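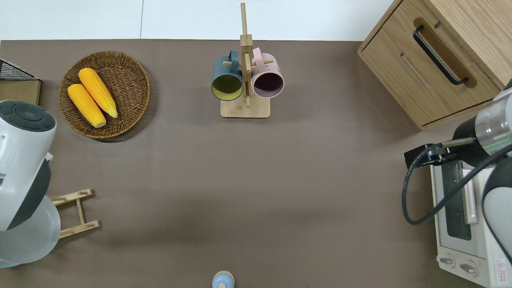
Written by Lorna Averitt
Contributing Editor, Education and Public Safety
Last revised August 24, 2021

School visitor management

School visitor management is the set of rules, staff duties and equipment by which a school decides who may enter its buildings during the school day, records that they have done so, and accounts for them until they leave. It forms one part of school security in the United States, alongside building design, emergency planning, student support services and cooperation with local police. The term covers parents, contractors, delivery drivers, substitute teachers, former students and members of the public, but usually excludes enrolled students and permanent employees, who are covered by separate attendance and identification rules.

Practice varies widely. Some schools rely on a paper sign-in sheet at the front office. Others require government identification, print a badge for each visitor and compare names against one or more lists. Most public schools fall somewhere between the two, and many districts leave part of the decision to the principal of each building.

Background

For much of the twentieth century, American schools were built with many entrances, and outside doors were commonly left unlocked while classes were in session. Parents walked directly to classrooms, and community groups used gymnasiums and meeting rooms during the day. Signs asking visitors to report to the office were common, although few schools had any means of enforcing them.

Attention to entry procedures grew during the 1990s, when public concern about violence in schools led many districts to lock secondary doors and direct all arrivals to a single entrance. Child custody disputes were a further influence. Office staff were increasingly expected to know which adults were permitted to collect a child, and written release lists became a normal part of enrollment. Computerized check-in systems appeared later and were first adopted mainly by larger districts.

Common elements

Single point of entry. Visitors are directed to one door, which is usually kept locked and opened by office staff after a conversation over an intercom. Newer buildings often include an entry vestibule, an enclosed space between two sets of doors where a visitor can be received before reaching any hallway used by students.

Identification. Visitors may be asked to show a driver's license, passport or other photo identification. Policies differ on what is accepted and on what happens when a person has none. Many districts allow a known parent to be admitted on the recognition of a staff member, with the name of that staff member entered in the log.

Screening. Electronic systems may compare the visitor's name and date of birth with public sex offender registries and with a local list maintained by the school, which can include persons named in court orders or barred from the property. A possible match is normally reviewed by an administrator before any action is taken, as different people may share a name and date of birth.

Badges and escorts. A visitor badge shows the date and destination. Contractors working for several days may receive a longer-lasting badge, while other visitors may be accompanied by an employee throughout their stay.

Sign-out. The departure time is recorded and the badge returned. Sign-out is widely regarded as the weakest part of the process. Visitors who leave by another door, or at dismissal when the office is crowded, often remain listed as present.

Paper and electronic records

Paper logs are inexpensive and continue to work during a power failure. Their disadvantages include illegible entries and the fact that each visitor can read the names of those who came before. Some schools address the second problem with peel-off forms or individual cards placed in a closed box. 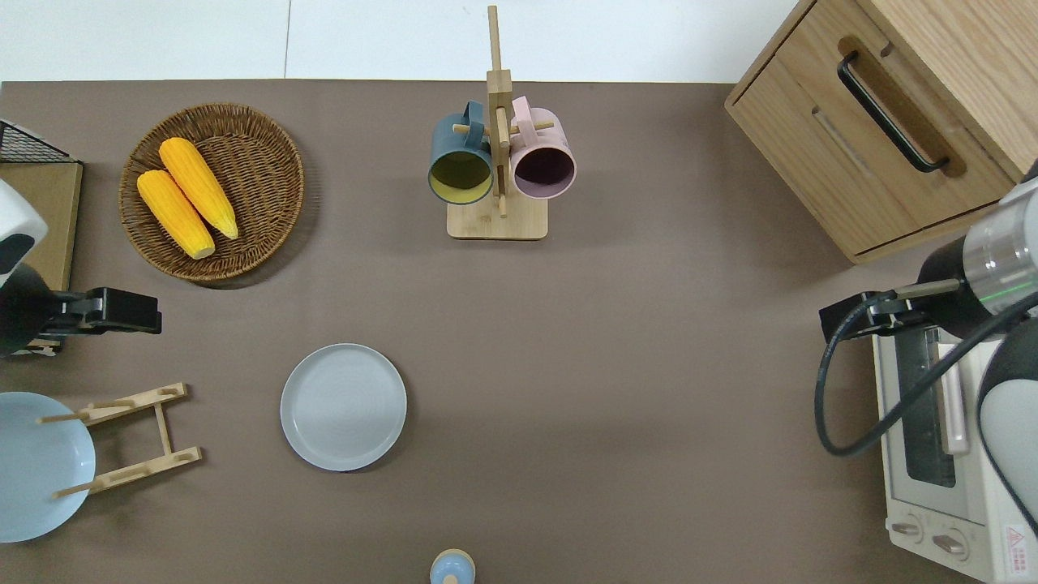
Electronic logs can be searched and can produce a list of persons in the building at a given moment, which may be useful to an incident commander during an evacuation. They depend on a working network connection unless the software keeps a local copy. For this reason, many emergency plans call for a paper log to be kept at the front desk as a backup, and for the current list to be printed at set times of day.

The Cutby policy

The school system serving Cutby is among the smaller districts to have set out its visitor procedures in a single published policy. Before the policy was adopted, each of its 3 schools kept its own rules. The elementary school required all adults to sign in, while the high school, which enrolls about 800 students, admitted recent graduates without any record if a teacher agreed to meet them.

The policy contains 13 sections. It establishes one sign-in procedure for every building, defines the categories of visitor, and gives the principal authority to refuse entry or to end a visit. It also requires that a refusal be recorded in writing and that the person refused be told how to appeal to the superintendent. Election day voting and evening events are treated separately, with access limited to the part of the building in use.

The district chose Fonex, an electronic check-in product supplied by the regional vendor Kovmont, after a trial at the high school. During the first full semester of use, the three buildings recorded 1037 visits. The district's summary noted that most were made by parents and delivery drivers and that missing sign-outs were more frequent than any other error. Office hours at the elementary school were later adjusted so that two employees would be at the front desk during dismissal.

The neighboring Radebe district considered the same arrangement and decided to retain paper records. Its board cited the annual cost of the software and the limited number of visitors received by its schools. It did adopt the Cutby definitions of visitor categories with minor changes in wording, along with the written record of refusals.

Privacy and data retention

The collection of identification data has raised questions about how much information a school needs and how long it should be kept. A scanned license can contain a home address, a physical description and a license number, most of which has no bearing on the purpose of a visit. Policies on the subject commonly direct staff to store only the name, photograph, time and destination, and to delete records after a fixed period unless they relate to an incident.

Public records laws may also apply. Depending on the state, a visitor log kept by a public school may be open to inspection, in whole or in part. Districts frequently seek legal advice on this point before choosing a retention period, particularly where logs could reveal the whereabouts of a person protected by a court order.

Equal treatment

Identification requirements can discourage some families from entering a school. Parents without a current license, including recent immigrants and those who have moved between states, may avoid conferences and school events if they expect to be turned away. Districts have responded by accepting consular cards, expired documents or utility bills, and by publishing the list of accepted documents in the languages spoken locally.

Inconsistent enforcement is a related concern. Where staff are free to wave through people they know, newer or less familiar parents may be questioned more closely. Written procedures that apply to every visitor, including board members and district employees from other buildings, are the usual remedy.

Effectiveness

The effect of visitor management on serious violence is difficult to measure. Such events are rare at any individual school, and many of those responsible have been current students, to whom visitor procedures do not apply. Supporters of stricter entry control point mainly to more frequent matters, such as attempted pickups by unauthorized adults, trespassing, theft and disputes carried into the building by relatives. Critics contend that spending on equipment may draw funds from counseling and supervision, and that a locked entrance offers little protection when side doors are propped open for convenience.

Drills and audits are used to test whether procedures are followed. In a typical audit, a district employee unfamiliar to the building staff attempts to enter by each door and notes whether anyone asks for a badge. Results are generally reported to the principal, and doors found unsecured are checked again during the same school year.

See also

Closed campus
Emergency operations plan
Entry vestibule
Student release procedures
Trespass notice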